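Pushing Blocks, Following Sentences

At the Trutix lab in Grokville, a robot arm has learned to take spoken-style instructions while it works, and to change course when a new one comes in

October 28, 2024

The instruction on the monitor reads "nudge the green star toward the yellow heart." The arm starts to move, and before it has gotten very far someone types a second line: "slower, and stay left of the red cylinder." The arm slows down. It drifts left. The first task is still the one it is working on, but it is now doing it in a different way.

That second line is what the research at Trutix is about. Plenty of robots can be given a command and left to finish it. The group here wanted one that could be corrected halfway through, in ordinary words, the way you might talk to a person parking a car.

The project is called Rugemalira, and the setup has stayed simple on purpose. The robot has no fingers to work with. It has a single rod, and the only thing it can do is push. There is no grasping, no lifting and no stacking, so every instruction has to be carried out by sliding things across a flat board. The test set is 8 blocks in four colors, two of each color, and no two blocks of the same color have the same shape. A person can name any block by color and shape without being misunderstood.

Pushing sounds easier than picking something up. In some ways it is harder. A block that has been grasped goes where the hand goes. A block that is being pushed off center will spin, and a star does not spin the way a cube does. A cylinder standing on its flat end will slide around the tip of the rod if the contact is slightly wrong. When blocks are close together, moving one can move its neighbors too.

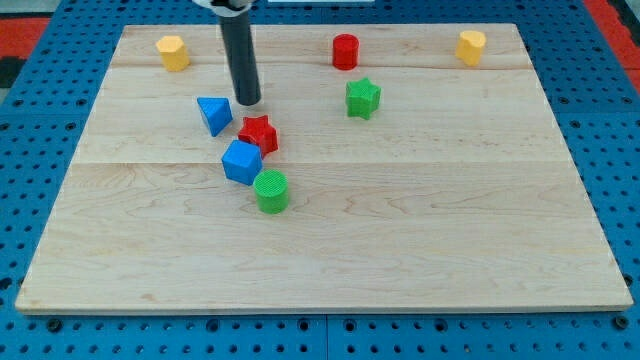 The group never wrote rules for any of this. The policy that drives the arm was trained on recordings of people steering the rod by hand, and it learned how blocks behave from those. The operators were given no tasks during recording. They were told to keep the blocks moving and do whatever they liked: make a line, break up a cluster, circle something. The recordings were then cut into short clips, and other people wrote a sentence for each clip saying what had happened in it.

Labeling after the fact turned out to save a great deal of time. Under the older method, an operator read a task, performed it, stopped, and reset the board for the next one. Most of the day went to resetting. With the newer method the arm kept moving through the whole session, and one stretch of recording could supply many overlapping clips, each with its own description.

It also gave the group a wider range of language. Some labelers wrote "push the blue cube up a little." Others wrote "separate the triangle from the star" or "put the rod behind the green cylinder." Nobody had planned a vocabulary, and the model had to cope with all of it.

For the evaluation in August, the group wrote 289 instructions and ran them in two conditions. In the first, the robot got one sentence and was left alone. In the second, a person watching could add corrections at any time. Short tasks, such as moving one block to one side of another, came out much the same either way. The gap opened on longer jobs such as sorting by color or arranging the blocks into a shape. Left alone, the robot tended to do the first part well and then lose the thread. With someone talking it through, it usually got to the end.

The longest of those jobs took 11 corrections. Most took fewer, and many of the corrections were very small: "a bit more," "other side," "stop there."

There are clear limits. The robot does not remember what it was told earlier, beyond the current instruction and the latest correction. It can't tell when a request is impossible and will keep trying. Blocks that end up against the edge of the board are a problem, as the rod often can't get behind them, and a person has to move them back in – a step the group counts as a failure.

A partner lab at Sitberg is now repeating the work on its own board, with the same blocks and 200 of the original instructions. The Sitberg operators will record their own data from scratch. If their robot picks up the same habits, the next step is a second arm on the same board, with one person giving instructions to both.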